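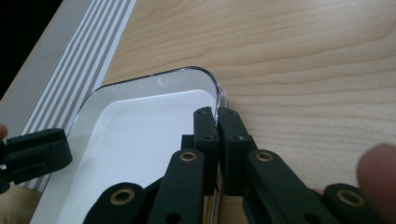
手持夹爪采集数据这件事,我做了快两年,越做越喜欢。可每次跟同行聊起来,大家谈的都是模型多大、数据多少小时,很少有人愿意聊规范。我想替规范说几句好话,因为我真心觉得,眼下这个行当里最有意思、最值得花力气的,就是那几页看起来枯燥的操作守则!

先说我们自己的教训。去年在Stendthorpe的工作间,我们攒了3000条桌面整理的演示,端盘子、挪杯子、铺餐垫,样样都有。训练出来的策略一碰到浅口托盘就犯糊涂,有时从外侧推,有时往盘沿上压,有时夹住了又松开。回头翻数据才明白,五位操作员有五种拿托盘的办法。有人夹长边中段,有人夹圆角附近,还有人习惯先用指尖把盘子拨到桌边再下手。每一种单看都挺利落,混在一起就成了一锅粥。

于是我们写了第一版守则,一共四页,内部叫它Vulten。里面最长的一节讲的就是怎么夹薄壁:一片指垫在内,一片指垫在外,两片都立直,合拢之后停一拍再动。停的这一拍当时争得很凶,有同事嫌浪费时间,说人端盘子哪有这么端的。我的看法正好相反,人手上有触觉,夹爪没有,停顿就是留给后来看数据的人(和模型)的一个标点。没有标点的文章也能读,读着累而已。

按新守则重采了300条,只采托盘。托盘这一项的表现明显比原来那一大批里的稳,我高兴得当晚就把旧守则的草稿全删了。当然,这不是严格的对照实验,操作员也比以前熟练,我不敢拿它去说服审稿人。但它足够说服我自己:少而齐整的数据,值得认真对待。

说到这里,总有人担心规范会把多样性管死。这个担心有道理,我也见过管过头的守则,连餐垫摆几度都要规定,采出来的东西像流水线上的产品,换张桌子就不灵。我主张把两件事分开管。环境要放开,桌面木纹深一点浅一点、垫子横放斜放、物件露一半压一半,统统随它去,越杂越好。动作要收紧,接触点选在哪里,什么时候合拢,什么时候松开,双手配合时哪一边先动,这些要写清楚,而且要写得新人读一遍就能照做。许多团队恰好弄反了,桌子收拾得一尘不染,动作却全凭手感。

再说设备。我特别希望大家把机械状态也写进规范里。连杆式的夹爪用久了,转轴处会有旷量,肉眼看不出来,合拢时两片指垫却会差那么一点点,夹厚东西无所谓,夹薄沿就露馅。我们现在每天开工前做一次空夹,看两片指垫是否齐平,再夹一张纸,抽一抽,前后花不了多少工夫。Sutulden那边的朋友做得更细,他们给每只夹爪建一张卡片,换过哪个衬套、哪天换的指垫,都记在上面,数据文件里附带夹爪编号。出了怪毛病,顺着编号一查就有眉目。我第一次看到那套卡片的时候简直羡慕坏了,回来立刻照搬。

手指的位置也该写。手持工具轻便,握久了手指容易往前滑,滑到镜头附近,画面里就多出一团模糊的影子。要不要剔除这样的片段?我们内部的规矩是:挡住指垫与物体接触处的,剔除;只挡住桌面或者连杆一角的,保留,但要打标。我不赞成一律删掉。真实的采集就是有手的,模型早晚要学会不去理会它,况且为了画面好看扔掉好数据,心疼。

关于标注,我有一个可能不太讨喜的意见:失败的片段请留下。托盘滑脱、夹歪、碰翻,都单独归一类,写上原因。眼下多数公开的守则只教人怎么判定成功,失败就一句“作废重采”。可是一个人要弄懂薄沿为什么难夹,看十次滑脱,比看一百次顺利的收获大得多。模型是不是也这样,我不敢打包票,但东西存着又不占多少地方,将来想用的时候再去找,可就没有了。

最后谈谈谁来写。我见过的守则,大半出自写代码的人,他们很少亲手拿夹爪。Vishwakarma项目的做法让我眼前一亮,他们让操作员起草,工程师只负责提问和删改。读他们的稿子,能读出手腕的酸和眼睛的累,比如有一条写着,连续采集到手开始抖就换人,抖的那几条自己标出来,不追究。这样的句子坐在办公室里是想不出来的。我们正在改的第二版也换成了这个办法,进度慢了不少,吵得也更多,可每一条都有人肯为它辩护。

我盼着各家能把自己的守则公开出来,哪怕只有一页,哪怕写得乱。数据集大家已经习惯共享了,守则却还锁在各自的抽屉里,后来的人只好从一堆轨迹里倒着猜当初的约定。我们的第二版打算三月放出来,夹薄壁那一节会附上全部修改记录,包括关于停一拍的那场争吵。欢迎来挑毛病,尤其欢迎那些觉得这一拍纯属多余的人。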